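Clillell Boards > Food & Drink > Cafes and Themed Places

Thread: Virág tea room, new booking rules

mangundap_p
Has anybody been to Virág since they changed the booking? I used to walk in on a Thursday after work and get the window table. Last week the girl at the door told me it's all reserved seatings now, two hours each, and you pay a deposit when you book. I went home and looked at the page and it says 5 per person, taken off the bill at the end. Wondering if it's worth it for the singing nights or if I should just find another place.

tealeaf_anjani
Went with my sister in March. The deposit did come off the bill, no trouble there. The singing starts half an hour into the second seating, so if you book the early one you miss it completely. The page doesn't make that clear. Book the late one.

Food is the same as before. The rice with the drawing on it is still on the menu, they'll write a name if you ask. Mine came out as ANJANA but it tasted fine.

Wuisan
I stopped going. It was a place where you could sit with one pot of tea and a book. Now there's a person coming around at the 90 minute mark asking if you want anything else before they close the table. I get that they need to make money but I don't want to be timed.

kestport_teguh
Wuisan, they had people sitting with one pot of tea for four hours on a Saturday while there was a line down the stairs. I was in that line more than once. Two hours is plenty for a meal and the show.

Wuisan
On a Saturday, sure. Why do it on a weekday afternoon when the room is half full? I asked and was told it's the same rule every day.

kestport_teguh
OK, weekdays I'd agree with you. They could drop it before 5.

mangundap_p
Thanks both. Does the stamp card still work? I have one with 2 stamps left to fill.

tealeaf_anjani
They took mine and moved the stamps over to a new card. The old ones had the cup on the front, the new ones are green. Bring it with you, they can't do it by phone.

AmirulT
Different question but same sort of place. A few of us are putting together plans for a small themed cafe in Kestport, upstairs from the Lakaditz record shop. 155 square feet of kitchen, so everything has to be tight. I've been drawing the counter on and off for a month. We want the staff to be able to rinse cups and still talk to people at the bar, so the sink goes on the customer side. Here's where the sink is at the moment, opinions welcome.
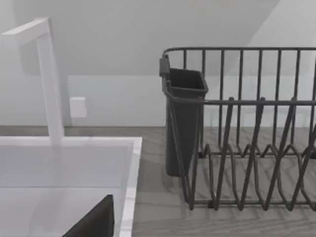
Sink and faucet, current version. All white for now.

kestport_teguh
Looks clean. I'd worry about white in a place that does tea all day. We had a white sink at my last job and somebody was scrubbing it every night.

AmirulT
Fair. Color isn't settled. Stainless was roughly 300 less when I asked, so it may end up being that anyway.

Wuisan
Sink on the customer side is a mistake in my opinion. People don't want to look at dirty cups while they eat. Keep it against the wall and give the bar side to the teapots.

tealeaf_anjani
I don't mind it. The old noodle place by the station had it that way and you could chat with whoever was washing up. Depends how high the counter is.

AmirulT
There'll be a raised shelf on the customer side, so you'd see the person but not much of the washing up. I'll start a separate thread when the floor plan is done.

Wuisan
No time limits on the tables please.

AmirulT
Not on weekdays. Can't promise Saturdays.

mangundap_p
Back to Virág, I booked the late seating for next Thursday. Will post what the singing is like.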